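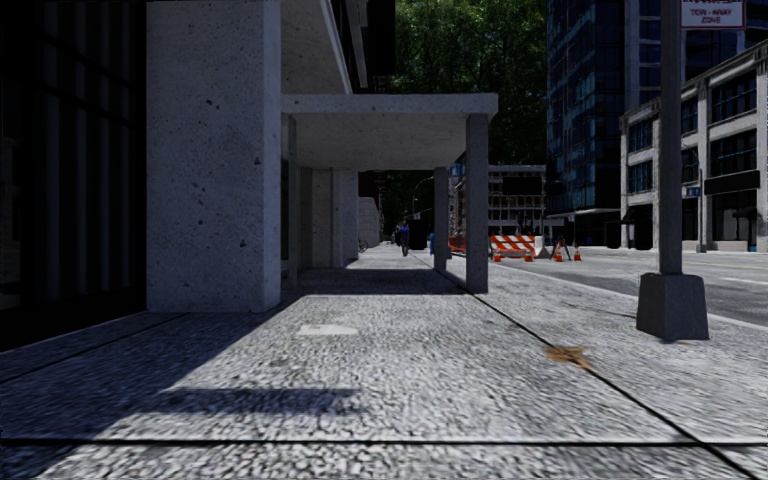
Sidewalk block in the simulator, covered walkway on the left, cones and barricade on the street side.

30 March 2025
By Abena Kyei

I spent most of this month driving a simulated sidewalk robot by gamepad, recording demonstrations for the Semholm navigation policy. The task is dull to state: follow the sidewalk, stay off the road, give pedestrians room. We have 34 routes and this block is the one I have redone most.

The trouble is the choice at the pillar. A driver can go under the canopy or keep to the open pavement nearer the curb, and both are fine. Sadao Aoki goes under every time. I stay outside. Train on the two sets mixed and the policy averages us, which on this block means steering at a column.

I tried 2 fixes. The first was a written rule for drivers: pick the open side unless it is blocked. It helped, but it throws away good data. The second was a short route hint, a waypoint placed 4 meters ahead and fed to the policy along with the view. With the hint in place both styles can stay in the set, and the steering at the pillar looks sane again.

Stick handling matters more than I expected. My early runs were full of small corrections - left, right, left - and the policy learned the wobble. I now filter the stick input before logging and discard any run where I had to stop and back up. Recovery runs go in a separate folder, started on purpose from a bad heading.

Shade is still open. The policy slows at hard shadow edges on the pavement, probably because I did too. Next batch is 3,000 steps at constant speed, same block, sun angle changed between runs.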